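About Halás

Halás is a small research company. We study how a robot arm can learn to touch and move things inside a home without being programmed again for every room. We were started by Žofie Kollár, who worked before on arms for packing lines and was tired of writing the same program again each time a shelf was moved by a hand's width.

Our people come from mechanics, computer graphics and mathematics. This mix can look strange for a robot company, but the graphics part is the reason our method exists at all.

What we work on

Most of our time goes into one method, which we call Tremilum. It is a way of training an arm in simulated houses before it is allowed into a true one. The houses are built with furniture, decoration, doors and gardens, and with light coming from a direction we can change. An early version used plain gray rooms. The arm learned quickly there, and then in a real apartment it was confused by the first curtain.

The task we have studied longest is the approach to a flat object on a wall: a picture, a thermostat, a light switch. It sounds easy. The arm must come close to the edge of a thin thing, stop before it pushes, and keep its direction while its own shadow lies over the same wall. In our first tests the shadow was the most frequent cause of error, because the vision part took its dark border for the border of an object.

In Tremilum we therefore train the same approach many times with only the light changed. For one wall we produce 300 versions. The arm sees the shadow long, short, soft, sharp, in front of the tip and behind it, and the part of the network which looks for edges learns slowly to leave it alone.

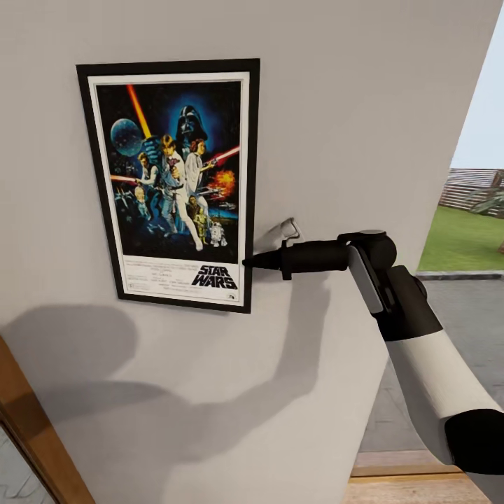
What we have found

The full test set has 177 approaches, all in rooms which were not used in training. On 03/03/2019 we finished the first complete run in which the tip did not hit the wall in any of them. Before the changes in lighting were added, the same test gave 10 hits. We repeated the run with 2 different starting positions of the arm and the result stayed the same.

There are also things which do not work well yet. Glass in a picture frame is difficult, and mirrors are worse. When a door stands open to bright daylight, the arm sometimes slows down more than it needs to. We write these cases in our reports together with the good ones, and partners receive both.

From simulation to the real arm

A policy trained in Tremilum is moved to our test apartment, where it runs first at low speed and with limited force. We do not tune it there by hand. If it fails, we go back and ask what was missing from the simulated rooms, and we add it. Last July this was the thickness of frames. All our frames stood out from the wall by the same amount, and nobody had noticed.

The software which moves a policy between simulation and arm is called Omutetti. It is used also by our partner Drerkia, who builds service arms for assisted living.

Working with us

We take students for a thesis each semester, and we are glad to hear from groups who have a difficult room and would like to lend us its floor plan. Knowledge of robots is not required for the graphics positions. Please write in English or Czech and tell us shortly what you have built before. Žofie Kollár reads the applications herself, so an answer can take a few weeks.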